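Finding the Corner: My Semester Project Report

My project for the robotics software class was called Pruvel, and the goal sounded super simple when I pitched it: get the arm to grab a cloth napkin and find a corner so it can start a fold. Mereana Hoani, my advisor, laughed a little and said cloth would keep me busy. She was right!

I started in October with the perception side. The wrist camera sends images to a small segmentation model that labels every pixel as cloth or table, and then my code traces the outline and looks for sharp bends. My first version thought every wrinkle was a corner (so many corners!), so I added a smoothing step and threw out any bend that didn't hold its place for 5 images in a row. That helped a ton, but it also made everything slower, and the planner kept timing out while it waited for an answer.

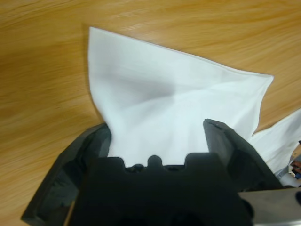 The planner was the part I rewrote the most. I had one giant loop that did looking, moving and gripping all together, and debugging it was awful. Splitting it into a little state machine – look, approach, pinch, check – took me a whole weekend, but after that I could replay a single state from the logs without running the arm at all. I wish I'd done it in the first week.

The check state is the one I'm proudest of. It compares the finger gap to what the gripper should read when it closes on nothing, and if the numbers match, it goes back to look. I ran 12 trials with the old loop and got a good corner pinch in 5 of them. With the state machine and the check I ran another 12 and got 10, using the same napkins and the same lights.

Both misses came from the segmentation. When two napkins are close together the mask merges them into one blob, and my outline code happily picks a "corner" where they meet. I tried splitting the blob by depth, but the cloth is so thin that the depth readings are mostly noise. Next semester I want to try tracking each napkin from the start of the run, and I still have to clean up the config files, which are a mess right now.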